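Search this site Go

Progress report to Brasurance, Grerken cell
Jul 21, 2026

The short version is that the cell runs, and I would not yet tell anyone it runs well. Firent sold us the finger set on the promise of a five-minute swap. Our best swap in June took 40 minutes, most of it spent getting the two fingers to close on the same line.

We have now fitted 3 pairs. The first pair split at the mounting holes. The second held up, but the supplier's torque figure let the left finger creep outward over a shift, and we stopped trusting it. The blue pair on the machine now is bolted tighter than the sheet says – we wrote to Firent about that and have no reply. 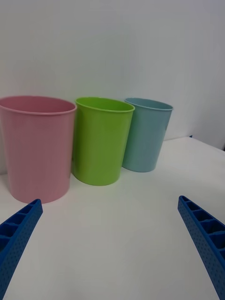 Calibration is the part of the plan I have most doubts about. The wrist camera gets knocked whenever the fingers are changed, and the software reports a good result even when it plainly isn't one. We ran 169 grasps on cups after the last change and logged 8 misses, all on the cup farthest from the arm. Ackah's guide blames lighting. I think the camera bracket is loose in its seat, and I would like to rule that out before we pay for lamps.

Upkeep is dull but under control. Fingers get wiped down before each session and the bolts are marked with paint so that any creep shows. The spare pair is on the shelf, unused.

For the next period we ask to move the lamp money to a stiffer bracket. The total stays the same. If the misses carry on after that, I will say so in the next report and we can talk about whether this finger design is worth keeping.

Related items
Grerken cell: June report
Bolt marking and inspection sheet
Ackah camera guide, our notes
Spare parts list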